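发件人：Nahuel Acuña
收件人：家用与车间自动化闲聊列表
日期：2024-09-07
主题：Re: 机器到底什么时候能替我干活？

大家好，

Ita 上周那封信我看了两遍，本来想当天就回，结果家里洗碗机漏水，拖到周末才坐下来（讽刺吧，讨论机器干家务，先得伺候机器）。先把她的话引一段，后来加进来的朋友好接上：

> Ita Gilmartin 写道：
> 我在 Scanlon 的车间管了这么多年，每年都有人来跟我说，明年机器就能接手杂活了。
> 杂活是什么？是把零件从这个筐挪到那个架子，是把歪了的盒子扶正，是发现托盘没推到底顺手推一下。
> 我家那位更直接，他问的是什么时候能有东西替他叠被套。
> 我想问列表里真正在做这个的人：别给我看跳舞的，给我看一件无聊的活，现在到底做到哪一步了？
> 还有，如果连实验室里端盘子都要先在电脑里练，那我家厨房还得等多久？

Ita，你这个问题问得好，我挺想认真答的！我在 Asora 这边做的就是“端盘子”，端的是微孔板，一块块扁扁的白色小板子，上面全是小孔。活儿说起来一句话：从架子上取一块，放到仪器伸出来的托盘上，读完再拿回来。无聊得很，正合你的要求。实验室里的人干这个连眼睛都不用怎么看，一边聊天一边就放好了。

我们先在仿真里搭了一张一样的工作台，下面贴四张，都是仿真里渲染出来的，不是实拍：

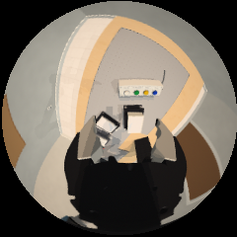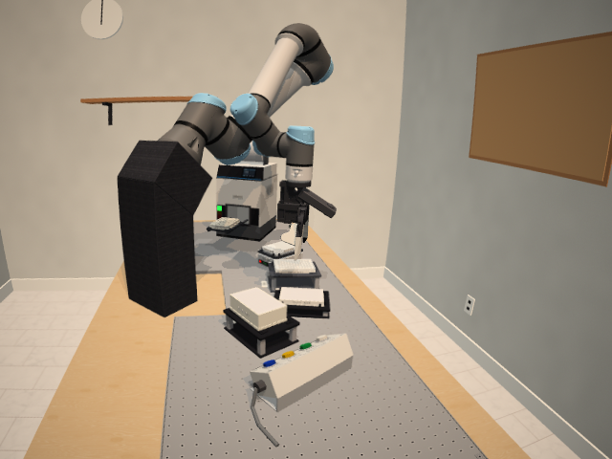 第三张里夹爪垂在仪器前面，托盘上有一块板；第四张换了个角度看台面： 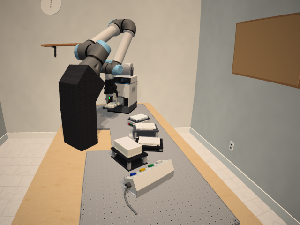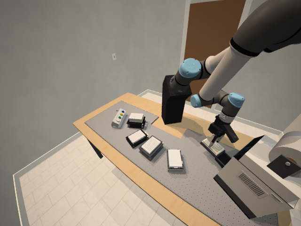 好，说说难在哪儿。你可能以为难的是抓，我刚入行时也这么想。抓其实还行，板子形状规规矩矩，又硬，又不会滑来滑去，比起你家那床被套简直是模范学生。麻烦的是放。托盘的槽口只比板子大一点点，放歪一丝，一个角就翘在边沿上，托盘往回一收，咔，卡住。人的手这时候会自己晃一晃，感觉到它落进去了才松开。机器要做这个“晃一晃”，得知道自己没放好，而知道自己没放好这件事，眼下还是挺让人头疼的。

拿数字说话吧。八月底之前我们在仿真里跑了 800 次取放，成功 700 次出头……Mairéad 看到这里肯定要纠正我，好好好，就是 700 次，整的。听着还行对不对？可你想想，你家要是每洗八个盘子就摔一个，你还用不用？真机上的数我先不报，样本太少，报了也是骗人。另外单次取放要 90 秒，我自己动手的话，水都没烧热就做完了。慢一点我倒不介意，夜里没人，它爱磨蹭多久磨蹭多久，只要早上别让我看见一地的板子。

再说你那个“为什么要先在电脑里练”。便宜呀！仿真里撞了就重来，真的仪器撞一下，我得去跟 Normunds 解释预算。而且我们可以随便改：灯光调暗，架子挪开几厘米，板子转个角度，看看它还认不认得。坏处也明摆着，仿真里的摩擦、变形都太听话了，真板子有时候带静电，有时候边上贴了条码，厚出那么一点点。Sinéad Ó Flaithearta 在这个列表里吐槽过，说仿真练出来的机器像只在驾校场地里开过车的人，我觉得这话挺公道。

至于车间，Ita，我的看法比你乐观一些，但乐观得有限。你说的三件杂活，把零件从筐挪到架子，如果筐和架子的位置都固定，零件种类也不多，我觉得现在就可以试，前提是旁边有人隔一阵过来瞄一眼。扶正歪盒子，得看盒子歪成什么样。“发现托盘没推到底顺手推一下”，这个最难，因为根本没人叫它去干这个，它得自己觉得不对劲。这种“顺手”我还没见哪台机器做得像样，Haretti 来我们这儿演示的那套也不行，问他们的人，人家也很爽快地承认了。

厨房嘛……我家抽屉里塞着 2 个不同牌子的饭盒，盖子长得几乎一样但互相盖不上，我自己都经常拿错。叠被套就更别提了，软的东西一拎起来就变一个样，我太太叠床笠的手法我看了多少年也没学会，怎么教机器？所以请转告你家那位，被套还是得自己叠，短期内别指望。洗碗机那种“把东西放进固定格子”的活，我倒觉得有点盼头，道理跟我们放板子差不多，就是碗比板子讨厌得多，大小深浅全不一样。

有个问题我也想反过来问问列表里做车间的朋友：你们那边如果机器放失败了，你们希望它停下来等人，还是自己再试一回？我们内部为这个吵了好几轮，我偏向让它再试一次就停，Normunds 偏向立刻停。Zunport 那边用过类似设备的朋友要是在，也请说说，夜班没人的时候你们怎么设的？

Ita，你要是愿意，把车间里那个筐和架子的尺寸发给我，我抽空在仿真里搭一个试试，不保证什么时候弄好，洗碗机还没修完呢。

Nahuel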